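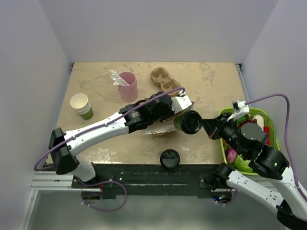
Work surface and hot drink station check, Hasholm building, second floor
Friday, February 6, 2026. Checked by Femke Van Damme. Copy to Frans Nijs.

Hot drinks may be carried through the corridor only with a lid pressed down all the way around the rim. Lids are checked at the station first and then at the tables. The green paper cups take the black plastic lid with the raised rim, and no other lid should be stocked next to them. Tabletops are checked for stains and wear at the same time; the beige one has faint brownish blotches toward the back and whitish worn patches nearer the front.

1. Cups and lids stored in closed sleeves
OK. One sleeve of 20 open, the rest sealed.

2. Lid size matches cup size
Not OK. Leftover lids from the Marchand order were in the same drawer. They sit on the cup but lift off with one finger. Removed. Guangming Guo to check the lower cupboard too.

3. Lids free of cracks, vent hole open
OK. 6 tried, none split.

4. Fill line posted at the dispenser
Not OK. The sign has come down. Samuele Vitale to print a new one.

5. Dispenser drip tray emptied and seated
OK.

6. Floor in front of dispenser dry
OK at time of check. Mat curls at one corner. Turn it over or replace it.

7. Tabletops clean, no sticky residue
OK. Wiped with a damp cloth, nothing came off. The marks on the beige top stay as they are. Do not use scouring powder on it.

8. Cables and cords kept clear of drinks
OK. Keep it that way when the tables are moved.

9. Paper towels within reach
Not OK. Holder empty. Refilled during the check.

10. Burn gel in first aid box, in date
OK. Good until September.

Comments
Nathalie De Smet asked if cups can go in the paper bin. Lids off first, liquid in the sink, then the cup goes in the bin marked for cups. The lids go in plastics.

Reorder 400 lids, same size as the current ones.

Open items: 2, 4 and the mat under 6. Frans to sign when closed.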